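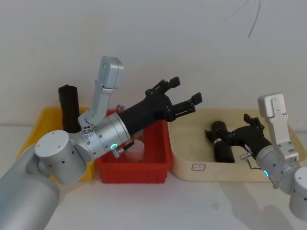

Notice to Residents of Lestard

The Onent Water Office regrets to inform residents that the river has again failed to arrive. It was last recorded leaving Haugen in November with all 2,576 of its documents in order.

Households in the lower town are asked to keep their boats indoors. Ferry tickets remain valid and may be exchanged at window 299 for a walk across.

A river from Clokano has offered to serve in the meantime. It is narrow and speaks little, but its references are good. Residents who hear water at the door after dark should ask for its papers before letting it in.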